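Sewing Your Own Curtains: Questions and Answers
The Sarnbridge Sewing Room
Last updated July 25, 2022

We get so many curtain questions that they finally needed a page of their own. Curtains are my favorite thing to teach and my favorite thing to sew (straight lines! big results!), so if your question isn't covered, send it in and I'll happily go on for far too long about it.

I've only ever sewn pillowcases. Can I make curtains?

Please do! A curtain panel is a pillowcase that never got folded in half. You need to cut a rectangle, turn under four edges and press well. Most of the work happens at the table with a tape measure, and a plain straight stitch does all the sewing. If you can thread your machine and sew next to a line, come on in.

How wide should I cut my fabric?

Wider than you think. Measure the rod or track, leaving out the fancy ends, and multiply. For a medium cotton or linen, twice the width is lovely. For sheers I like two and a half times, and people in the Mandenlow class have gone all the way to three and been thrilled with it. The thinner the cloth, the more of it you want, as a sheer with no fullness just hangs there like a bedsheet on a line. 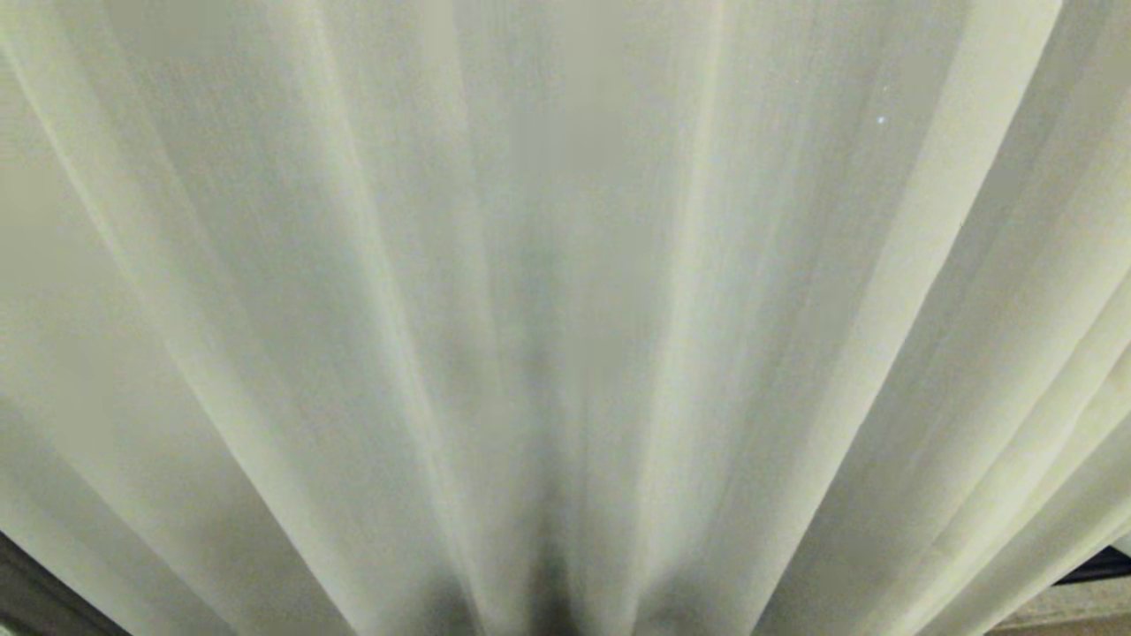
Remember that the number you get is for the whole window. If you're making a pair, divide by two, and then add your side hems to each panel. I've watched very clever people forget the side hems and end up with a pair that won't meet in the middle. (I've been one of them. It was the dining room.)

And how long?

Decide where the curtain stops before you buy anything. Floor length can float a half inch above the floor, just touch it, or puddle. Floating is the easiest to live with and the easiest to vacuum under. Measure at the left, the middle and the right, especially in an older house, and write all of it down.

For the bottom I sew a 4-inch double hem, so 8 inches of fabric goes into it. That sounds like a lot! It gives a sheer a nice bit of weight, and on see-through cloth a double hem looks like one clean solid band, with no raw edge showing halfway up. On heavier cloth you can go a little smaller if you're short on yardage.

Should I wash the fabric first?

If you ever plan to wash the curtains, wash the fabric, and treat it exactly the way you'll treat the finished thing. Cotton and linen can shrink enough to turn a floor-length curtain into an ankle-length one. Polyester voile moves very little, but I still run it through a cool wash, mostly to get rid of the crease down the middle of the bolt. Lined curtains are a different story. The lining and the face fabric may shrink at different rates, so for those I'd skip home washing altogether and vacuum them with the brush attachment.

My sheer slides all over the cutting table. Help!

Oh, I know. Put a flat cotton sheet on the table first and lay the sheer over it. The sheet grips a little and the whole business calms down. Smooth it with your palms and don't tug. Then, if the weave allows, pull a single thread across the width and cut along the gap it leaves. That gives you a truly square edge, and it is so satisfying that I've done it on fabric that didn't need it.

Don't let the extra length hang off the end of the table while you cut. Its weight drags everything out of line. Fold it up on a chair at the same height, or roll it.

What needle and thread do you recommend?

For sheers, a fresh size 60 or 70 needle and a fine polyester thread. Fresh matters! An old needle can snag and leave little runs next to the seam. Set the stitch a bit longer than usual, lower the tension slightly and test on a scrap, always a double layer, until the seam lies flat with no ripples. For linen and midweight cotton, an 80 is right, and the heavy stuff wants a 90 or even a 100.

If the first stitches get swallowed into the machine, start on a scrap of tissue paper and tear it away after.

Can I hang curtains over a sliding door?

You can, and they look wonderful. Go for a ceiling track if you can manage it, with gliders, so the panels run freely every time somebody goes in and out. Let the track carry on past the door on the side where the curtains will stack, so that the fabric isn't bunched over the opening. One wide panel that pulls to one side is usually handier than a pair, and it saves you a set of side hems. Keep the hem clear of the door's bottom track too, or it will get caught sooner or later.

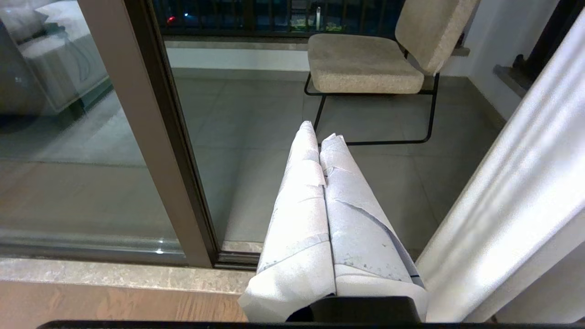
Syahrul Purba wrote in after this answer first went up to say that a single wide panel was a nuisance to wash, and that two narrower ones, hooked onto the same track and overlapping by one glider, looked the same and fit in an ordinary machine. What a good idea. I tried it at home in January and I'm completely converted, so consider the answer above officially amended.

Which heading should I choose?

It depends on the rod and on your patience. A rod pocket is the quickest of all, a simple channel sewn along the top, and it's perfect for a curtain that stays put. It's awful on one you open every day, as the fabric drags along the rod. Pencil pleat tape is my pick for a first real pair. You sew it on flat, pull the cords, knot them and fluff the gathers out evenly, and you can let them flat again for washing. Never cut the cords! Wind them up and tuck them behind the heading.

Pinch pleats are more work and more math, and they're gorgeous. We teach a pleat we call the Jadon pleat, two folds caught together a little below the top edge so that the upper part opens out softly. It suits linen beautifully. I wouldn't choose it for a slippery voile unless you enjoy hand stitching, in which case you'll have a marvelous afternoon.

How do I join two widths without an ugly seam?

Use a French seam on anything see-through. Sew the wrong sides together with a narrow seam, trim, press, fold the fabric back over it with right sides together and sew again, so all the raw edges end up tucked inside. On a sheer it reads as one fine line, and once the curtain is gathered you'll have a job finding it. Trim off the selvages first. They're often woven tighter than the rest and they'll pucker the seam.

If your fabric has a print, match it before you cut the second width, and buy an extra repeat for each width you need. Fabric from Lau on the hill is handy for beginners, as they'll mark the repeat with chalk for you if you ask at the counter.
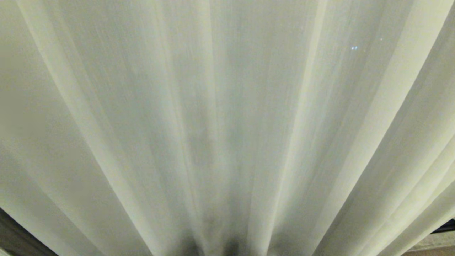

Do sheer curtains need a lining?

Leave them unlined. The lining would block the light, and letting the light through is what a sheer is for. If you want darkness at night, put a second rod or track behind or in front and hang a lined pair on that.

How do I get the creases out once they're up?

Steam them where they hang. A handheld steamer is great, held a little away from the fabric and moved from the top down. Test a corner first if you don't know the fiber. If you don't own a steamer, hang the panels slightly damp from the wash and let their own weight do most of the job (with a towel on the floor if it's a wood one). Linen will keep a few creases no matter what you do, and I think it looks better for it.

To train the folds, arrange them with your fingers from top to bottom, tie them loosely in three places with strips of scrap fabric and leave them for a couple of days. Don't tie tightly, or you'll press in marks exactly where you don't want them.
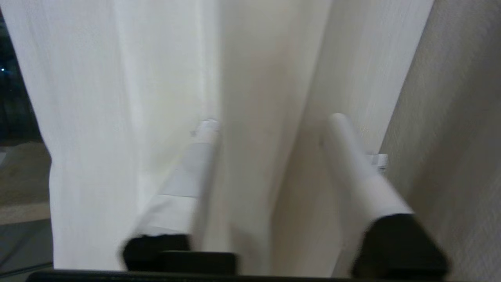
White sheer curtain, close up.

My hem is wavy. What went wrong?

Usually the fabric stretched as it went under the foot. Unpick it (sorry!), press the hem again with plenty of pins and sew slowly, holding the fabric lightly in front and behind. A walking foot helps a great deal. The other common cause is hemming too soon. Hang the panels with the bottom edge only pinned, leave them overnight, and sew the hem once the cloth has dropped.

Can I reuse old curtains?

Yes, and I wish more people would! Long curtains cut down into lovely café curtains, and the sun-faded strip is often only along the inside edge, so you can trim it off. Hold the old fabric up to a window and look for thin spots first. If it tears easily when you tug it, the sun has rotted it and it isn't worth your thread. Scraps of sheer make very good produce bags, and I also use them as pressing cloths when they're cotton or silk.

Do I need to bring my own machine to the class?

Bring it if you like it. Otherwise we have machines at both Sarnbridge and Mandenlow, and big tables, which are the real luxury when you're cutting long panels. Bring your measurements and your washed fabric, and a note of what kind of rod or track you have. If you can bring one of the hooks or rings as well, even better.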